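The Fold and the Fib

One expensive course, one household's sportswear, and a growing suspicion that the drawer was fine all along

By Marlina Kwok

I have been told, by people who sell boxes, that the trouble with my laundry is that I don't respect it. Last March a friend forwarded me the Otdale method, a home course that promises to change the way you put away your clothes. It has 347 pages and six stages. Stage one is called Arrival, and it means tipping your clean clothes onto something soft and looking at them.

So I looked at them.
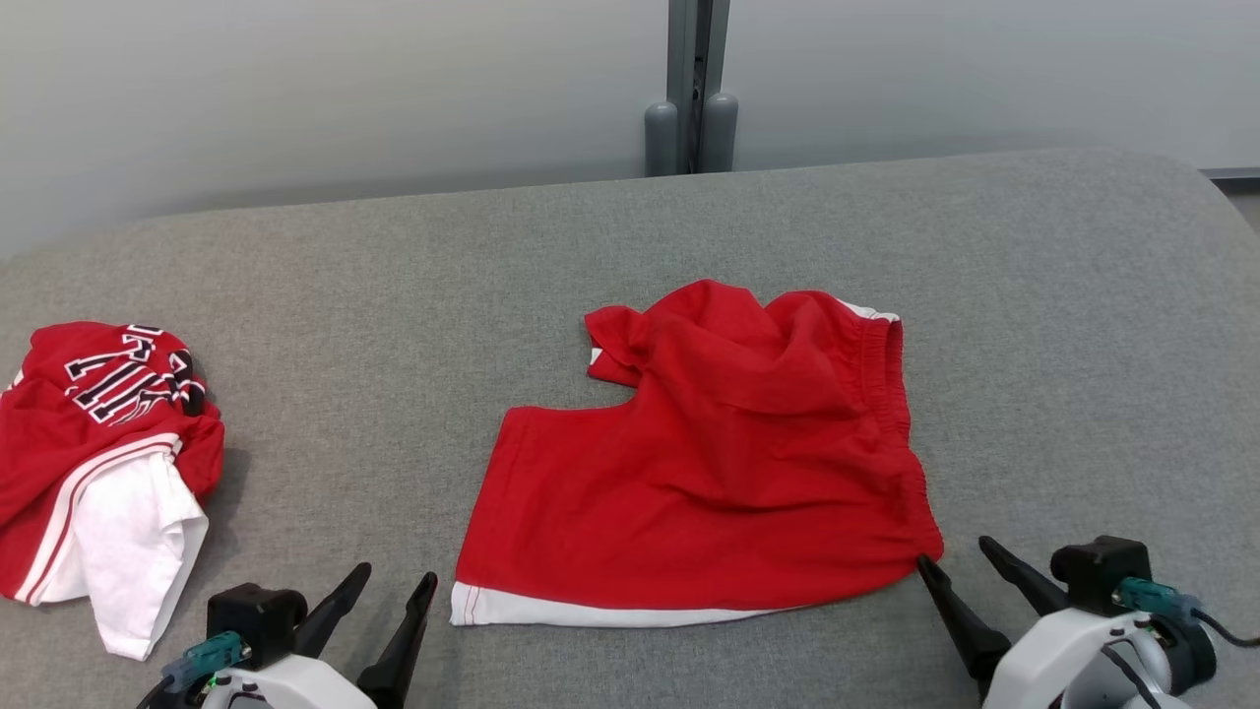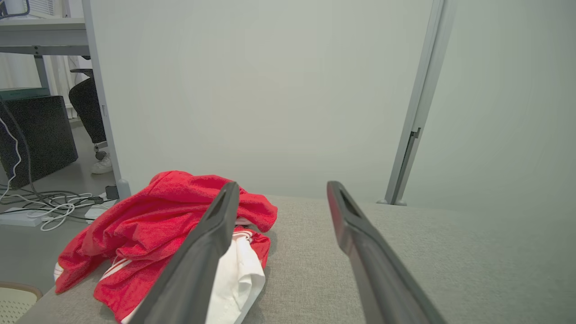

Red sportswear on gray fabric, at stage one of the method.

Otdale has a lot to say about shirts. A shirt has a collar, a placket and two sleeves, and you can draw arrows on it. The course draws many arrows on it. Shorts get a page and a half, and the person who wrote it has plainly never owned a pair with elastic in the waist. You are told to "bring the legs together and smooth toward the band." Fine. One leg goes flat. The other bunches up on top of it, because the waistband is gathered and the cloth below it has nowhere to go. Press the hump down at one end and it pops up at the other.

Sports tops are worse. Anything with big printed lettering has a stiff patch in the middle of a floppy garment, and the stiff patch decides where the fold will be. The course calls this "listening to the fabric." I listened. It wanted to be a heap.

I don't mean to be unfair. I went in doubting, but I paid full price and did every stage, including the one where you stand your folded clothes on end like files and take a step back to admire them. T-shirts did stand. Socks, which Otdale wants rolled and never balled, stood too. Shorts leaned. By the next morning the shorts had slumped into the T-shirts and taken the row down with them.

The obvious answer, if you are in the business, is dividers. Khoo makes a set in felt and Hekham makes a stiffer one that clips together, and I tried both. The Khoo ones looked lovely and folded over with the clothes. The Hekham ones held up, and cost me a strip of drawer wide enough for another pair of shorts. I keep seeing this trade described as "gaining space."

Then there's the time. I ran a stopwatch over one full load, done the Otdale way, and it took 219 seconds just to get through the shorts. My usual method, which is to fold them in half and then in half again and put something heavier on top, is quicker than finding the stopwatch.

My sister, who lives over in Asside and has three kids on teams, doesn't fold sportswear at all. Each kid has a bin. Clean kit goes in the bin and comes out of the bin. I asked whether it got wrinkled and she asked me who was checking. Knit polyester shakes out on the way to the field, she said, and whatever doesn't shake out is going to be on the ground in ten minutes anyway.

The course's reply to this (page 300 or thereabouts) is that folding isn't for the clothes, it's for you. It calms the mind. Maybe so – I found the T-shirts fairly calming. I found the shorts about as calming as a fitted sheet.

I've kept the sock rolling. The felt dividers now line the bottom of the tool drawer, where they stop the screwdrivers from sliding around, and the 347 pages are on the shelf beside the bread book I also finished once. The red shorts live in a bin.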